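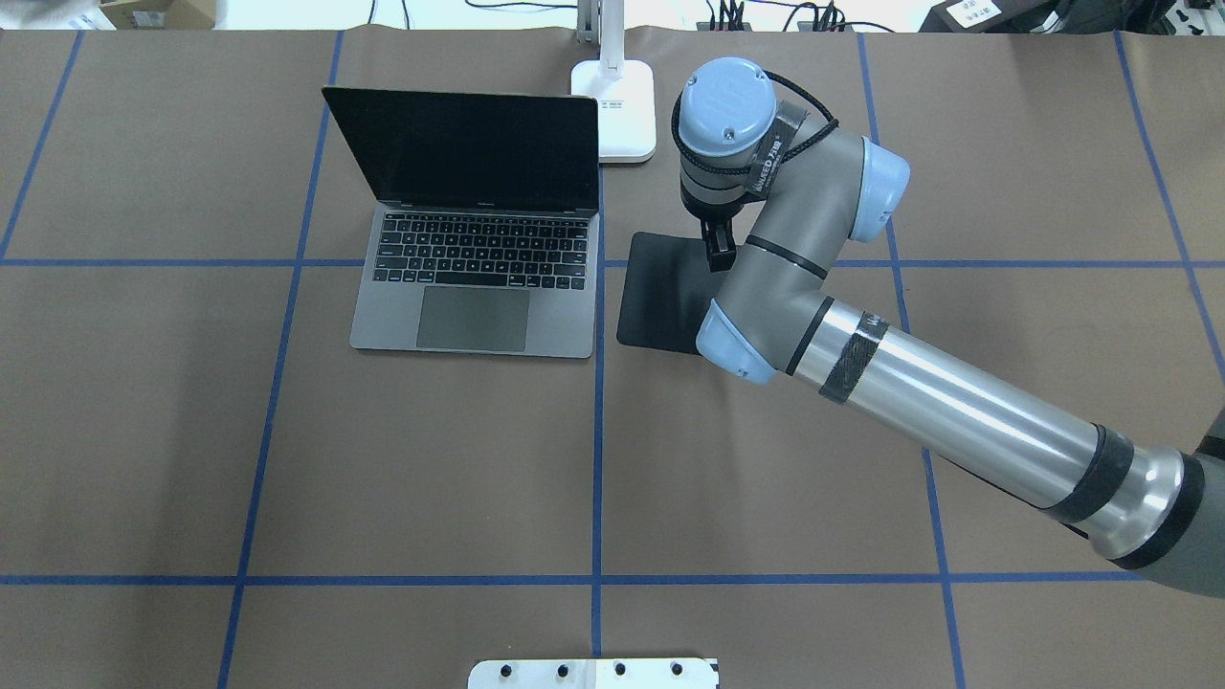

Fontana shop puts robot arm order on hold until May

11/01/2022

The Fontana workshop will not buy its second and third robot arms this year. The order moves to May, same supplier, same model, and the money set aside for it stays where it is. That was decided at this morning's budget meeting, which ran long.

The plan had been to go from one arm to 3 before the holidays. Bondard, which sells the arms and does the setup, could still deliver two by year end but only without the spare grippers. Those are on back order. Fontana didn't want arms sitting in crates waiting on fingers, so the whole lot waits.

Price is the other thing. The quote from Bondard came in at $204 thousand for the full package – arms, grippers, mounting plates, training, two years of service. The service part is what people argued over. One side wants it cut and the work done in house. The other side remembers the last time a joint needed replacing. No decision on that yet, it goes back to Bondard for a split quote with service on its own line.

What does get bought now is the small stuff. Brown paper and blue tape for the tabletops, by the case this time instead of a few rolls whenever somebody runs to the store. Desk lamps. Power strips, and longer cables for the far side of the tables. Also 4 new tables from Skikska, heavy enough to bolt an arm to. Tables ship first becuase the floor has to be marked out around them before any wiring goes in.

The taped grid stays the standard layout for desk work jobs, where the arm has to deal with ordinary office things like a laptop or a mouse pad. There was talk of printed mats with the lines already on them. Skikska makes one. Too pricey for something that gets scratched up and swapped out all the time, and tape can be moved. Printed mats may come up again in spring.

Fillum, the scheduling software, gets renewed for 20 seats. Same as last year. A request for more seats was turned down until the new arms are in and it is clear who needs to book them.

Floor space still a problem. Two of the new tables fit in the main room as is. The other two need the storage shelves moved, and nobody has said where the shelves go. Boxes kept behind the tables have to be cleared out before delivery either way, so anyone with parts back there should label them or take them home.

Split quote from Bondard is due in two weeks. If the service price comes down the order could be signed early with delivery still in May. If it doesnt, the budget group meets again after New Year's and starts over on that line only.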